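Planning a household robot purchase: budget notes for small workshops and shared kitchens
Flurnthorpe Workshop Pages. Last revised Jul 20, 2026

These notes cover the costs that sit outside the quoted price of an arm or a two-armed mobile machine. They assume indoor use on level floors, light objects, and an owner who does the routine servicing. Larger machines behind fixed guarding need a different budget and usually a different insurer.

Start with the job list

Write down the objects to be handled before asking for a quote. For each one, record the weight, the narrowest width, the surface it stands on and where it has to go. Mark anything breakable. A supplier who is sent this list will generally quote for the right gripper first time. A supplier who is asked for "something for the kitchen" will quote for whatever is in stock.

Mixed tabletops are the usual difficulty. Rigid items, shallow dishes and open shapes such as springs each need a different approach, and a trial with one sort of object says little about the others.

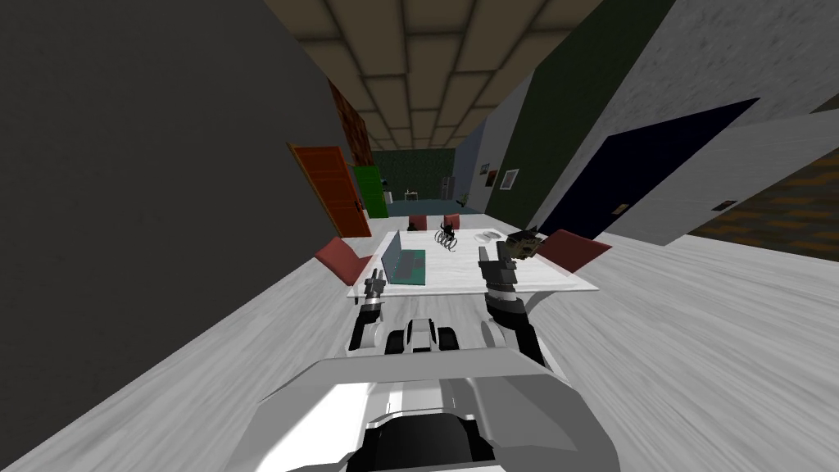

Simulated view: two arms at a table with four chairs; laptop, coiled spring and plate on the top.

Measure the room with the furniture in it. Chairs should be placed as they stand in use, pulled out if that is how people leave them. Note the width of every doorway on the route with the door at its normal angle, as the handle and the door itself both reduce the opening. Our own narrowest passage is 113 cm, and the Trirton base we first priced could pass through it but could not turn round in it. The smaller base cost less and carried the same arms.

Grippers and fingertips

Budget for fingers separately from the gripper. Most quotes include one pair, and one pair rarely suits the whole job list. Parallel fingers are cheap, easy to clean and good on boxes, handles and anything with two opposite faces. They are poor on thin items lying flat. The open gripper shown here has two plate-like fingers, and the photographs lying to the left of it are a fair test of the limit: a finger needs an edge to get under, or the print has to be slid to the end of the surface first. If sheets, cards or prints are on the list, ask for the price of a suction attachment -- and of the pump, which is often on another page.
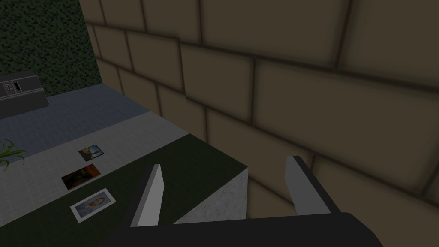

Worn pads should be treated as a consumable. Ours are bought from Hlongwane in packs and kept in a labelled tin with the correct screws. Put the part number on the lid.

The first-year budget

Our figures, excluding the machine itself, were as follows.

Delivery, unpacking and setting up: £1460
Spare fingers, pads and cable guards: about £350
Service contract: none in year one, as the warranty ran for 11 months from delivery

Check the warranty start date. Some run from dispatch, and a machine that waits in a store over January has used part of its cover before it is switched on.
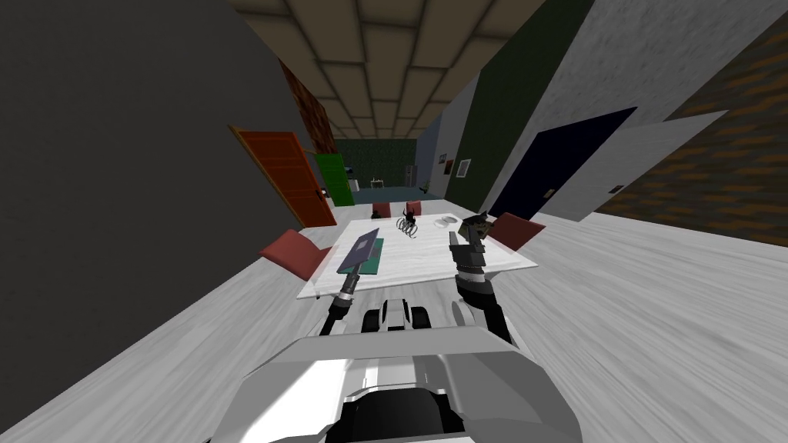

Leave a margin for electrical work. A charging dock wants its own socket, clear of the sink and of any extension lead. If an electrician has to be called, have all the sockets on the plan fitted in one visit.

Simulation before purchase

Astitz, who supplied our second machine, lent us a simulator licence for the length of the quotation. Use such an offer if it is made. Enter the real table height and the real cupboard depths, then run the worst job on the list before the easy ones. Reach problems show up well. Friction, sagging cables and sticky drawers do not, so keep money back for a day of testing on site.

Storage furniture deserves its own run. Handles vary in depth and position, and an arm that clears the worktop may still approach a low door at a poor angle.

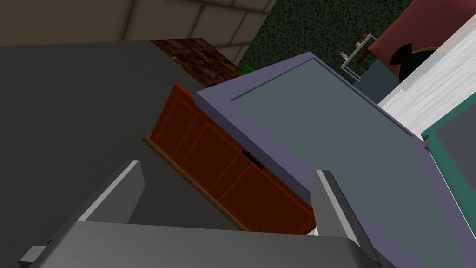

Should cupboard handles be changed before the machine arrives?
Wait until the site test is finished. Replace only the handles the gripper cannot hold, and keep the old ones with their screws in case the fingers are changed later.

Hire or buy

Hire if the job list is likely to change within the year. Ask whether the hire charge can be set against a later purchase, who pays for worn pads, and what notice is needed to return the machine. Buy if the list is settled and someone on the premises is prepared to do the weekly checks. Keep the packing crate in either case -- a replacement costs more than the shelf space.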